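Re: [gripper-build] Pads slipping on knits, and pivot play
Date: 17 January 2021
From: Nirholm bench

On the list, an earlier poster wrote:

> I finished the second hand tool from the Nirholm drawings in
> November and the jaws close parallel, but the printed fingers
> let go of anything knit. Towels are fine. T-shirts are so-so.
> Sweatpants slide out as soon as I lift. I tried a stronger
> closing spring and all that did was make my hand tired. What
> are people using for pads? Also, do your pivots loosen up? Mine
> have noticeable play after a couple of weeks.

I had the same trouble with bare fingers. The stronger spring went back in the drawer here too. What helped was changing the pad and then changing where I grab.

The pads I'm on now are the blue ones, cast in a two-part mold. I tried a softer mix first and it tore at the corner where the pad wraps the carrier. The current mix is one step harder and has done about 2000 closes without tearing. Wipe them with alcohol before you judge them. Lint kills the grip faster than wear does.

For grabbing, take a narrow fold and close on that. If you go in with the jaws wide and try to get a handful, the fabric bunches between the links and the pads never meet it squarely. A thin fold is enough to hold most of what I fold at home, heavy knits included.

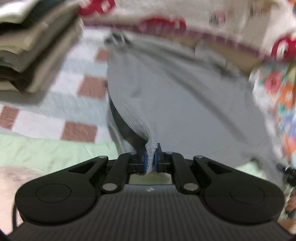

Blue pads closed on a fold of grey knit, on the bed.

On the pivots: yes, mine loosened, and it was the holes and not the pins. I was printing the links with the holes at final size and the plastic wore oval. Now I print them undersize and ream them by hand, then press the silver pins in. Play is much less. The two big pins at the base of the inner links carry most of the load, so do those first. If you only have an evening, do those and leave the small ones up at the joints for later.

The 23 mm pins from Oberholzer fit the lower holes with no trimming. The Gevance ones are a hair long and rub on the outer arm. I filed two of them and gave up.

Small items are a separate problem. Socks are easy if you take them by the narrow end, but the pads have to line up at the tips. If one carrier is twisted even slightly, the sock turns in the jaws when you lift. Check it by closing on a strip of paper and pulling from each side.

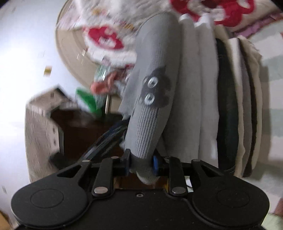
Gray sock held by the narrow end, same pad type.

Weight with the cable is 293 g on my kitchen scale. I'd like it lower but the body is mostly solid under the ridges and I don't want to redo that print yet.

Still open on my side:

The cable runs down the left and catches on bedding. I may move the exit to the rear.

The Remotano mount file has the knob on the right. If anyone has mirrored it, please post the file.

I can send the mold drawing for the pads if you want it. It needs two clamps and a day to cure.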